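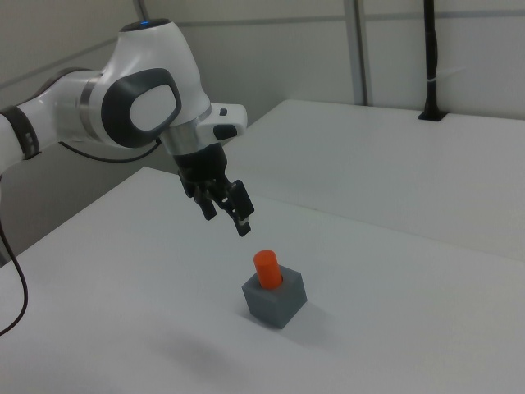

Peg jams and crushed fingers – workshop tips after a bad week

Posted Jan 22, 2018 in Workshop, by Sinan Kaplan

Quick one, writing this between jobs. The arm jammed a peg on us last week and took a chunk out of my afternoon plus a bit of skin off my thumb. All my own fault. Tips below in the order I wish I'd done them.

What went wrong

Peg went into the block crooked. Arm kept pushing. Force limit was set way too high – left over from a job in October where we were pressing caps on – so it didn't stop when it should have. Block slid, peg wedged, gripper still clamped on. Then I reached in to wiggle it free with the program only paused. Paused is NOT stopped. It picked up again when somebody hit resume at the desk and my thumb was in there.

So.

Stop it properly first

Red button in, and leave it in. Don't trust the pause on the screen. If there's two of you in the shop, say out loud that you're going in. Whoever has the hand in the work keeps the pendant, no exceptions.

Getting a stuck peg out

Don't yank. Don't drive the arm straight up either, it'll lift the whole block and then drop it on your foot.
Open the gripper, back the arm off slow by hand, then deal with the peg on its own.
Twist while you pull. Small turns, both ways.
If it's really wedged, rubber jar opener from the kitchen drawer. Best grip I've found for a smooth peg and it doesnt mark the paint.
Still stuck? Tap the side of the block with a wooden spoon handle. No pliers!! I chewed up 4 pegs that way before I learned.

Before you run it again

Wipe the hole out. Cotton swab, dry. Crumbs of plastic in there will jam the next one too.
Run a fingernail around the rim of the hole, feel for a burr. Fine sandpaper takes it off, 200 grit or so is OK, go light.
Look at the fingertips on the gripper. One of ours had rotated a hair after the crash and every pick came up tilted. Loosen, square it against a flat edge, tighten again.
Check where the cable goes. Ours had pulled tight round the wrist and was tugging when the last joint turned. Needs slack for the full turn – move the arm through it by hand and watch.
Put the force limit back down. Write the number on masking tape and stick it on the pendant. Seriously.

Re-teaching the pick

I do this at slow speed, both parts back on the table, no rushing. Come down over the peg with the fingers open, stop short, get your eyes down to table level and look from two sides. It'll look fine from the front and be off from the side. Fix it there, before it closes.

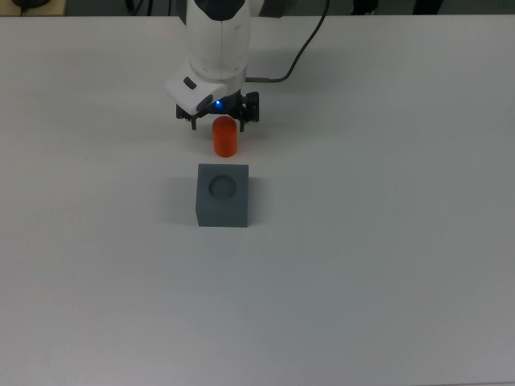
Fingers open over the orange peg, block in front.

Then do 7 clean runs before you walk off. Not two. I did two last time and got the jam on the next one.

Holding the block still

Non-slip shelf liner under it, cut to size so it doesn't show or catch. The cheap stuff from Solstead is fine. Double sided tape works too but leaves gunk – cooking oil on a rag takes it off, then dish soap, then let it dry all the way or the block will skate arond.

For the thumb

Cold water, clean bandage, get on with it if it's only skin. If it's numb or you can't bend it, go get it looked at, don't be a hero.

More on cable ties next time, got a box of 256 to use up.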